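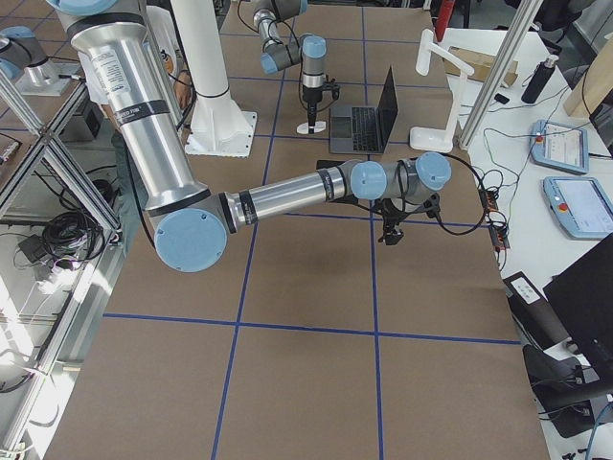 # Dividing a Work Table into Sections with Tape

These instructions cover marking a grid on a table with a smooth, flat top, using narrow colored tape. The result is a set of rectangular sections that can be used to assign places to tools, parts, or a laptop. The layout is removable and needs no drawing on the surface.

## What you need

- Narrow tape in a color that contrasts with the table (blue reads well on tan or brown)
- Tape measure
- Straightedge at least as long as the short side of the table
- Pencil with a soft lead
- Scissors or a utility knife
- Lint-free cloth and mild cleaner

## Prepare the surface

1. Clear the table.
2. Wipe it with the cleaner, then with a damp cloth. Let it dry fully.
3. Press a short test strip near a corner, leave it overnight, and peel it. If it lifts any finish, use a lower-tack tape.

## Plan the grid

Measure both sides of the table. Decide how many sections you want in each direction and divide. For a top 2,000 mm long with 8 columns, each column is 250 mm, measured from the center of one strip to the center of the next.

Some tops are slightly under their listed size. The Gadberg top used at Jiston is sold as 1,200 mm deep and measures 1,199 mm. Leave the missing millimeter in the back row.

Make a small pencil tick on each long edge at every division, then do the same on the short edges. Always measure from the same corner, so that small errors don't add up along the row.

## Lay the strips

1. Start with the short direction. Anchor the tape at one tick and unroll it past the opposite tick.
2. Hold it taut just above the surface, line it up, and lower it.
3. Press from the center outward.
4. Lay the long strips over the short ones. Don't cut the tape at the crossings.

Do not stretch the tape. Stretched tape pulls back and leaves gaps at the ends. Letting it go slack produces kinks, which are hard to press flat afterward.
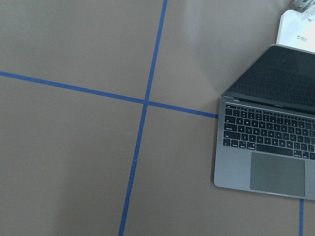

*Two strips crossing beside the laptop. The near-vertical strip has a few small kinks along its lower half.*

## Check and correct

Measure both diagonals of one section. If they differ by over 2 mm, lift the nearer strip and lay it again with fresh tape. Slight waviness can be left alone where the grid is only a guide for placing items.

Replace single strips when the edges start to curl. Old tape should be peeled back slowly at a low angle.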